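Been living with the new Soriano record since Monday and I have some doubts. Thread, sorry in advance.

1/ The press sheet calls it "a return to the room." Every band with a fourth album out has returned to the room. Where were they before, the shed?

2/ For anyone new: Soriano is Doina Hoxha on vocals and guitar, Borislav Jurić on drums, plus whoever is free. The first two records were scrappy and terrific. The third had a string section and I've played it maybe twice.

3/ So this one, Driswood, is meant to be the course correction. Six songs. 40 minutes. You can do the maths on how long some of those outros go.

4/ Opener "Multusis" is good, I'll give them that. Jurić plays like he's trying to get out of the building. Hoxha doesn't come in until the second minute and when she does it's one line, four times, and it works.

5/ Then track two does the same trick with a worse line.

6/ I keep seeing "hypnotic" in the reviews. Hypnotic is what you write when a song has one chord and you like the band. When you don't like the band you write "repetitive". Same chord.

7/ The label (Flerkora) did a vinyl run of 349, hand numbered. They sold out before a single track was streaming. So 349 people bought it on the strength of a font. I was one of them. Mine's number 6, which someone has already offered me silly money for, and no.

8/ Production is by Rok Stojanovska, who did the debut, and the drums do sound like drums again. But whoever decided to put the vocal through that flanger on side B owes me an explanation. Hoxha has one of the best plain voices going. Leave it alone!

9/ Played it in the kitchen last night, start to finish, no phone. Side A held up better than I'd expected. Side B I lost somewhere in the third outro and didn't much mind.
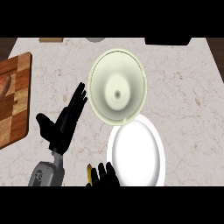 Cream bowl, marble counter, side B.

10/ Biljana Kos has replied to say I'm being unfair and that "Low Harbour" is the best thing they've done. I went back to it. It's the best four minutes they've done, sitting inside a nine minute song.

11/ She also says it makes sense live. Could be! I've heard that about a lot of records that don't make sense at home, and I mostly listen to records at home.

12/ The tour is small rooms through July, with Biljana Halilović on second guitar, and that does interest me. She never overplays and she might give the long ones a bit of colour. Tickets aren't cheap for a band whose last video is sitting on 2,324 views.

13/ Where I've landed: two great songs, two decent ones, two that are mostly pedal. Better than the strings one. Nowhere near the debut, whatever the sticker on the sleeve says.

14/ Yes, I've got a ticket. Don't start.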